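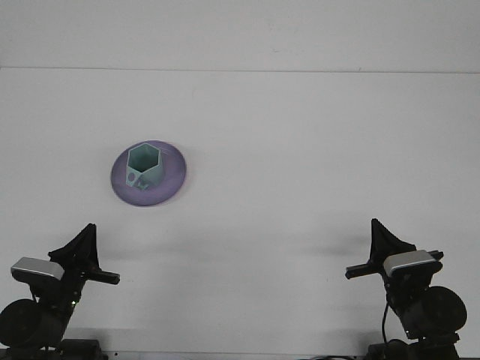
In Defence of the Pointless Robot

Every few months a company announces that its machine will shortly be doing the washing-up. I have stopped minding. I do the washing-up while I read about it, and the phone gets wet, and by the time my hands are dry the company has moved on to folding shirts.

Meanwhile at Praken, the shared workshop where I spend my Friday evenings and far too much of my membership allowance of shelf space, we have a pair of robot arms bolted to the edge of a table. They are called Citedano, collectively, after a misspelling on a parcel. Their purpose in life is to move a small green plastic pot on and off a purple plate. If you have ever wanted to clear a room of dinner guests, try telling them this.

"And then what does it do?" they ask. It puts it back.

I want to argue that this is a perfectly respectable way for grown adults to use their evenings, and a better one than most of the things we are told robots are for. I admit I have an interest. I paid 200 pounds towards the wrist cameras and I would like to feel good about it.

The first thing a build like ours teaches you is how much of robotics is cable. I came to it expecting mathematics. I had bought a book. What I got was an evening lying on my back under a table, holding a torch in my teeth, trying to work out which black wire went to which black arm, both of them having been assembled by people who had run out of coloured tape. A cable that is too short stops the wrist from turning. One that's too long gets into everything. We have tried clips, sleeves and a sort of elasticated arrangement that came off somebody's old tent, and we've gone back to letting them hang in loops, like everyone else.

The second thing it teaches you is humility about pots. A person picking up a pot doesn't think about it. An arm has to be told where the pot is, how wide to open, how far to come down and when to stop, and if you are wrong about the last of these you will be printing another pot. The first one we made was far too thin. The second had corners, on the theory that flat sides are easier to grip, and this is true provided you approach the flat sides. Approach a corner and the thing turns gently on the spot, as if it had remembered an appointment.

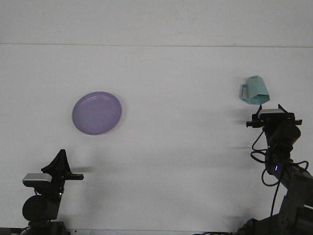 Why build one at home when you could buy one that works?

Because the ones that work are made for factories, cost more than the workshop's van, and expect a factory round them. A small arm that you have put together yourself is worse at everything except being understood by its owner, and for learning, that is the part worth paying for.

I hold to that answer even though I know people who have bought the other sort. A neighbour has a Magesa, a wheeled affair that carries things from one end of the kitchen to the other. It is very handsome. When it stops, and it does stop, there is a button to press and a telephone queue to join. When ours stops we take the cover off, look wise, and put the cover back on. Sometimes this mends it. At least the ignorance is our own and nobody charges for it monthly.

The serious objection is a different one. It says that tinkering of this kind is playing at the thing, that the real advances are made by people with proper funding, and that a workshop full of amateurs shifting crockery about on a bare white table has as much to do with the future as a model railway has with getting to Leeds. I used to find this wounding. Now I think it mistakes what a model railway is for. The people who build them know an enormous amount about points and signals, and are very hard to lie to about trains.

That is my case, more or less. We are all going to be sold a great many robots, and I would like more of the people being sold to have spent four evenings on a pot.

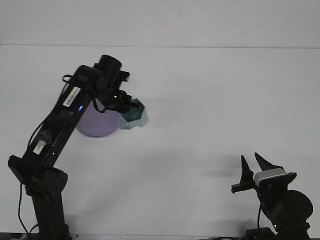 Photo: Citedano build group, Praken

Once you have done it, you can't watch a promotional film in the same way. You start looking at the table. Is it clear? Mine is, gloriously so, and I'd be suspicious of anyone who filmed on a clear table and then talked about kitchens. You look at the lighting too, and for the moment when the film cuts away just before the hand closes. You wonder how many goes it took. I don't say these people are dishonest. I have demonstrated Citedano to visitors, and I know exactly how tempting it is to say "it usually does that more quickly" about something it has never done quickly in its life.

I have also come round on the matter of there being two arms. I was against the second one. It seemed greedy, when the first could barely be trusted near a plate, and the supplier, Wendano, took until November to send the right bracket. But two arms give you problems that one never will, such as who goes first, and what to do when both of them decide they do. We settled it by having one wait. It waits beautifully. Of the pair it is easily the more reliable.

So no, it won't be doing my washing-up, and I've stopped pretending to relatives that it might. If you have a shared workshop near you, go along and ask whether they have an arm, and whether you might be allowed to hold the torch. Bring coloured tape.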